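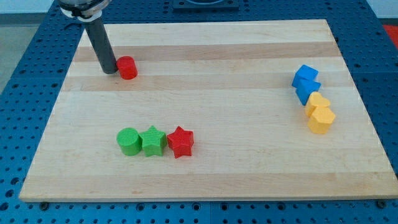
Com que frequência se deve aplicar óleo numa bancada de madeira maciça?

De três em três meses durante o primeiro ano e, a partir daí, duas vezes por ano. Nas zonas próximas do lava-loiça, recomenda-se um intervalo mais curto.

Publicado em 2018-04-13 por Laimutė Vasiliauskas

A questão tem sido colocada com regularidade pelos leitores deste blogue, pelo que se entende oportuno registar o procedimento adotado na minha residência. A bancada foi adquirida à Lustden por 338 euros e tem quase 80 centímetros de profundidade — medida pouco habitual, que obrigou a encomendar o corte à parte.

Antes da aplicação, a superfície deve ser lixada no sentido do veio, com grão fino, e limpa com um pano ligeiramente húmido. Aguarda-se a secagem completa. O óleo aplica-se em camada delgada e o excesso retira-se ao fim de vinte minutos. Os panos utilizados devem secar estendidos, ao ar livre, dado o risco de combustão espontânea.

O senhor Uldis Raudsepp, a quem agradeço a correspondência, defende a cera de abelha em substituição do óleo. Experimentei essa solução na tábua de pão e o acabamento pareceu-me agradável, embora marque com facilidade sob recipientes quentes. Na bancada, mantenho o óleo. A próxima aplicação está prevista para junho.

Este sítio utiliza cookies para melhorar a sua experiência de navegação. Ao continuar, aceita a nossa política de cookies. Aceitar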